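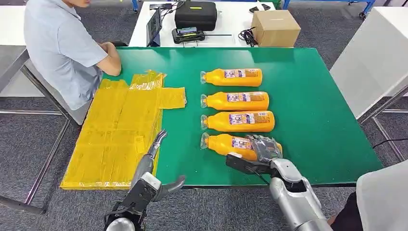
Tabletop bottle set: rules for operators and annotators

README, working copy. Last touched April. Replaces the old wiki page, dont use that one anymore.

What this is

Teleop recordings of two arms handling household bottles on the green table. Head view plus wrist views. Recorded at the Skorkow site, labels checked by Clostau. Task name in the index is skullen-bottles. This file is the rules, not the results. If a rule here and your habit disagree, follow the rule and complain later.

Before the session

One operator, one table person. No third person inside the floor tape while the arms are live.
Stop button within reach of the table person. Test it before the first episode, every session, also after lunch.
Table person stays seated unless resetting. Forearms on the edge are fine while the arms are parked or working the other side. Hands never go between a hand and a bottle.
Sleeves short or rolled. No lanyards, no rings.
Caps tight. Squeeze each bottle once over the bin before it goes on the table.
Check cables on the forearms. Slack enough for a full wrist turn, not enough to catch a cap.

Table layout

Bottles on their sides, in a column, caps toward the left arm. Even gaps. Labels up where you can manage it, a bit rotated is OK.
Packaging counts as an object. If it is on the table it goes in the object list, flat or folded, and it stays put until the episode ends. No sliding it out of the way halfway thru.
Controllers, tablets, phones, cases: back table only.
Start layout goes in the episode note. One line is enough.

Grasping

Body grasps only. Neck and cap grasps are a seperate task with its own index.
Come in from the side, low, fingers over the label area. Slow for the last bit.
Palm plate must not press the bottle into the table. If it does, back off and log it as a contact fault.
Open the other gripper and hold it clear before closing the hand. Don't park it over the bottle you are about to lift.
Max 3 tries per bottle. After that, mark failed and go on. Failed episodes are kept. They are useful, stop deleting them.

Wrist views

Wipe the lens with the dry cloth, not your shirt.
Look at the live view before you start. Fingertips should be in it, and enough of the bottle to tell how it's lying. 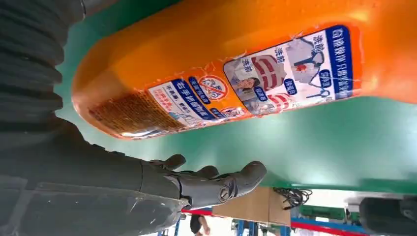
Printed labels are left as they are. No tape, no blurring, no turning a bottle to hide text. We want the wrinkles and the glare. Annotators: transcribe only what you can read at normal zoom, in the original script. Half a line is fine, write the half. Don't fill in the rest from a web search. Small print you can't read gets "unreadable" and that's it.

Same goes for pictures on a label. A shirt printed on a bottle is part of the label, do not box it as a shirt. This was the most common error in the El Ouafi review.

People in view

Anyone who may show up in a camera signs the form first. Background counts. An arm counts.
Faces get masked at export, head view and wrist views both. Check the wrist views by hand, the auto mask misses small faces far back.
Visitors stay out of the room during recording. Door sign goes up.

Annotation fields

episode_id: from the recorder, don't edit
hand: left, right or both
object: bottle, packaging, other
grasp: body, pinch, push, none
outcome: done, failed, stopped
contact_fault: yes or no
note: free text, short, English

outcome is judged from the whole episode. One still can't tell you if a grasp held, so do not label from thumbnails. If the two views disagree, go with the wrist view for contact and the head view for position.

Stops

Any stop ends the episode. No resuming. Mark stopped, write why in the note.
Stop for: hand inside reach, cable snag, leak, strange noise, anybody says stop. No argueing with a stop.
After a leak, power down both arms before wiping. Check the finger joints too.

Checks before merge

4 episodes per batch get a full second pass, picked by the script and not by you.
Batch fails if 3 or more fields differ. Fix the whole batch, then resubmit.
Current set is 78 episodes merged. Numbers in old slides are wrong.

Known issues

Wrist view exposure jumps when the arm passes over bright spots on the table.
Glossy bottles confuse the auto boxes, expect to redraw.
Early batches have left and right swapped in the hand field. Fix pending.

Use

Internal and partner use. Ask before sharing clips outside. Cite the set by index name and batch number. Changes to this file go through a pull request, even for typos.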